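5. Sorting Mixed Jewelry: Method and Limits

Eirlys Gwilliam and Trefor Rowlands

Tangled bracelets and chains were treated as one pile and taken apart piece by piece on a white table. The Harries method, taught in our August module, starts with the piece that has the most free length. We changed one step: beaded bracelets came out before ball chains, as the chains tend to close around anything pulled through them.

Of 84 trials, 7 were stopped when a cord began to fray. Braided string with loose ends took the longest. Round beads slid free with little force. Tissue paper in the gift box kept sorted pieces apart, but small charms sank into the folds and had to be searched for.

Two questions remain open: whether cord ends should be taped first, and whether a darker table would slow the work. 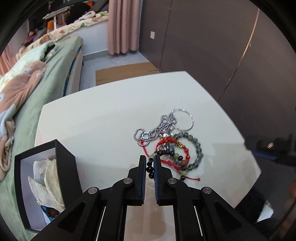
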